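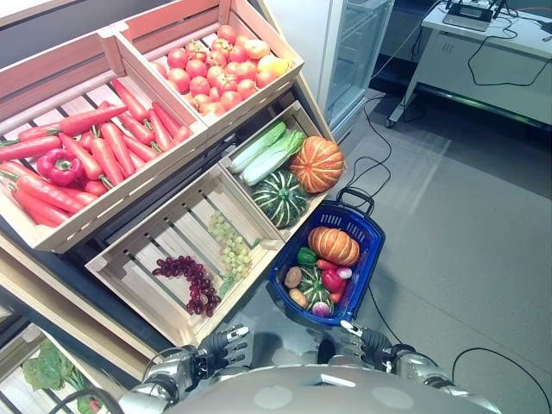

Encarnación Llorente wanted to know, in her comments on our last report, why a project that promised to teach a robot to shop was still spending its money on vegetables, and whether two hands were needed when one had been cheaper. Both are fair questions. The second is easier, so it goes first.

One hand was cheaper. It was also bad at getting grapes out of a crate, for the same reason you would be. A bunch that is lifted from one end swings, and whatever it swings into gets rearranged. With the second hand free to steady the basket or the crate edge, the arm doing the lifting can move at a normal pace. The budget line for the second hand was approved in March and we have stopped apologizing for it.

Work since the last report

The Barrios task set is now frozen. It has 60 shopping lists, each asking for items to be moved from the slatted display into a hand basket, or back again. Putting things back was added at the suggestion of the Avico people, who pointed out that real shoppers change their minds. We grumbled and then found that the return trips gave us the best training data we have, so the grumbling has been withdrawn.

We recorded 618 demonstrations by teleoperation. Of these, 233 involve both hands doing something useful at the same time. The rest are one hand working while the other waits politely, and we had to decide whether to keep them. We kept them. A policy trained only on the two-handed set developed a habit of bringing both hands to every job, including a single radish.

Main result

The method we proposed, which we are still calling Clavberg until someone objects, splits each task into a "holder" role and a "mover" role and lets the robot reassign them partway through. The earlier version fixed the roles at the start. Reassigning helps most where the crate and the basket sit at an angle to each other, and the hand that began as the sensible choice ends up reaching across its neighbor. With fixed roles the arms would meet in the middle and stop there, each waiting for the other to be reasonable. Those standoffs have nearly gone from the evaluation runs.

It helps very little with round, smooth things in a pile. Tomatoes remain a problem. The robot picks the right one and grips it well enough, but removing it changes the pile, and the plan for the next pick was made for the old pile. Replanning after every item fixes this and makes the whole run painfully slow. We are testing a version that replans only when the wrist camera disagrees with what it expected to see.

Pumpkins, which we had marked as the hard case in the proposal, are fine. They are big and ribbed and they stay where you put them. The paragraph in the proposal about pumpkin risk can be ignored.

Problems

Cable routing has cost more time than any algorithm. We lost most of one Thursday to a connector that worked whenever someone was looking at it. It has been replaced, along with the one beside it, on suspicion.

The fingertip pads wear faster than Gomalberg told us to expect. We have moved the spare set forward in the schedule and will need another before the final evaluation. The cost fits inside the consumables line, provided that nothing else is consumed.

Changes to the plan

We ask to move the crowded-basket trials from June to the following month. They need a basket that is already well filled when the robot starts, and the current policy treats a full basket as a suggestion. No extra money is requested for this.

We also ask to drop the comparison against the one-handed baseline from the final evaluation. The results are in, they fill 2 pages of the annex, and running it again would mainly be unkind to the grapes.

Next report

It will cover the selective replanning, the first crowded-basket runs if the new date is accepted, and the pad wear measurements. The task lists and scoring sheet are in the annex. Llorente's question about vegetables is answered there too, at greater length than she probably wanted.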